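Corrugated sheet

Corrugated sheet is a building material formed by pressing or rolling flat sheet into a series of parallel ridges and grooves. The folds make the sheet much stiffer along the direction of the ridges than a flat sheet of the same thickness, while leaving it fairly easy to bend across them. It is used for roofs, walls, ceilings, fences and floor decks.

Terms

The distance from the top of one ridge to the top of the next is called the pitch. The height of a ridge above the groove beside it is the depth. Sheets with rounded waves are usually called corrugated, and those with flat-topped ridges are often sold as ribbed or box profile, although trade use of these words varies from place to place.

History

Corrugated iron was first made in England in the early nineteenth century. Early sheets were plain wrought iron and rusted quickly unless painted. Coating with zinc, known as galvanizing, made the product far more durable, and it was shipped widely as a light roofing material that could be carried in stacks. Mild steel later replaced wrought iron in most mills.

In the town of Ostis, the market hall of 1879 was roofed with imported sheet laid over timber trusses. A survey by Rebecca Marras found 34 of the original sheets still in place on the north slope. The rest had been replaced in stages, mostly after storm damage.

Use indoors

Ribbed sheet is also used on the underside of roofs and upper floors, where it may be left open to view. Painted white, it reflects light back into the room. Ducts and rails are commonly hung below it from brackets.

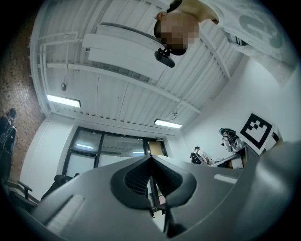 Bare metal ceilings reflect sound strongly, and large rooms may need added padding or sheets with small holes backed by soft material. Moisture can also form on the underside in cold weather – a common problem in sheds and barns – and is usually controlled with insulation and steady airflow.

Upkeep

Damage most often begins at cut ends, overlaps and fastener holes, where the coating has been broken. Loose fasteners should be replaced with ones of a matching metal.

See also

Galvanizing
Metal roof
Ostis Market Hall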